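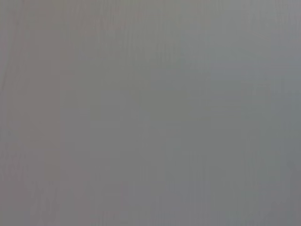 Wednesday, April. Limewash trials, back wall of the old dairy, Kakomstead.

Started 8.15. Scraped the loose stuff off the second bay and brushed down. Still not convinced the wall needs three coats of anything, but the Cosgrove data sheet says three, so three is what bay two gets. Bay one had two and I can't tell the difference from the doorway. We'll see after a winter.

Mix as last time: Nusari putty let down with water until it runs off the stick like thin milk. The sheet gives a ratio by weight and then tells you to "adjust to suit", so I don't know what the ratio is for. Weighed it anyway. 578 g putty to the small bucket, then water by eye. Strained through the old net curtain. Lumps as usual, more than I'd expect from a tub that claims to be sieved already.

Damp readings before wetting. The Drukel meter gave 42 low down by the drain and then refused to agree with itself a hand's width along. I put very little faith in it. It's a timber meter with a masonry setting, and the masonry setting looks to me like the same numbers with a different picture next to them. Salts will push it up too, and this was a dairy, so there's bound to be salt. Writing the figure down because we wrote it down for bay one, and for no better reason.

Wetted the wall with the garden sprayer, waited for the shine to go, first coat on by 9.40. Goes on nearly clear, as it should. Long brush, worked both ways. Ran out of wall before I ran out of wash, so the leftover went on the inside of the coal hole, which wasn't in the plan.

The casein question. Two people have now told me a splash of skimmed milk stops it dusting. Tried it on the sample slate last month, one half with and one half without. Rubbed both with a black sleeve this morning. Both came off on the sleeve. The milk half perhaps slightly less, but I knew which half was which when I rubbed, so that's worth nothing. If anyone wants to do it again, get somebody else to mark the back of the slate and don't look.

Cost so far, materials only, is up to £100 with the new brush. The quote for having the whole range done in the breathable masonry paint was £3080, and that was without scaffold. I can't find anyone who'll say in writing what "breathable" means for that product, or compared with what. The rep sent a leaflet with a water droplet on it.

Second coat not before tomorrow. Sheet says 24 hours, older book says leave it until it has gone white and ignore the clock. Going with the book.

To do:
Cover bay two with the hessian if the wind gets up, and keep it damp.
Lid on the tub properly, water on top of the putty. It was left dry last week and there's a skin on it.
Find the receipt for the brush.
Repeat the meter readings at the same height, chalk the spots this time.

Addendum, 4.30. Hessian on. Bay two patchy near the drain, where the old cement repair is. Expected that. Cement wants hacking out, and I'd rather do it before coat two than after.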